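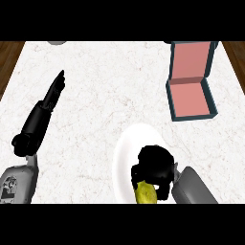 I read the first 100 pages of The Urnilitz Ledger in one sitting, on a Friday night when I had meant to do laundry, and then I was cross at anyone who tried to talk to me. Dace Siliņa writes thrillers the way my aunt tells gossip (fast, out of order, with a lot of pointing), and her bookkeeper heroine is a treat. She finds 39 payments to a company called Gotitz that doesn't seem to exist, and she decides to ask her boss about it. Oh, honey, no! The boss has a marble-look tabletop, white with thin gray and pinkish-brown veins wandering all over it, and she stares down at those veins the whole time he's lying to her. I loved that chapter. Best thing in the book.

The middle drags a bit. There's a train trip that goes on for 40 pages, and the brother could have stayed home. I also guessed who was behind Gotitz way too early, and I'm usually terrible at that.

But the ending got me. I had to go back and reread the February phone call, and yep, it was all there. It's clean enough to lend to my mother-in-law, with one nasty scene in a parking garage that she can skip.

Four stars from me, and I've already put the second one on hold at the library.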